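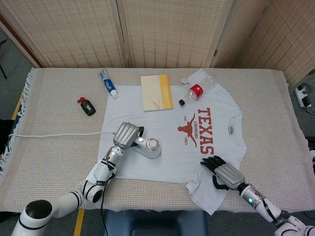 Pressing table, with a Texas Longhorns T-shirt laid out on the cloth.

Zemier Clothing Bank
Progress report to the Simwood Fund, second half-year
Prepared by Margareta Chiriac

Summary

We gave out 2,276 items of clothing in this period, against a target of 2,000. Household visits came to 774. Spending is on budget except for van repairs, explained below. We are behind on the school uniform shelf and ask for more time on that part of the grant.

Intake and sorting

Donations were slow through the summer and picked up sharply in October. The new drop-off box outside the Grutwood library now brings in most of our children's clothes. Adult T-shirts and sweatshirts are still what we get most of, and we have stopped asking for them on the flyer. Men's work pants and winter boots are what people request and we rarely have.

Everything is checked for stains and tears, washed, pressed if it needs it, and put on the racks by size. Items we can't use go to Kiani, the textile recycler, which changed its pickup from weekly to every other week. The back hallway fills up between pickups, and Liviu Pîrvu has asked them for a second bin.

Opening hours

Evening hours began in September, 5 to 8 p.m. They are busier than the mornings, mostly with parents coming from work. We moved one paid shift from mornings to cover them, so there was no added cost.

School uniforms

The plan was to have 60 full sets ready by the start of the school year. We had 41. Two of the schools changed their polo color in July, and what we had stored in the old color could not be used. We have since bought plain polos in the new color and expect to reach the full number by March. We would like to carry the unspent part of this line into the next period.

Van

The van failed inspection in August and was off the road for 12 days. Brakes and one rear spring were replaced at a cost of $1,140, which is $640 over the line for vehicle upkeep. We covered the difference from our own reserve and are not asking the Fund for it.

Next period

The winter coat drive runs through December. After that we will recount the racks, reprint the size labels — the old ones peel off — and get quotes for a second dryer. Liviu will send the receipts and the full budget table separately.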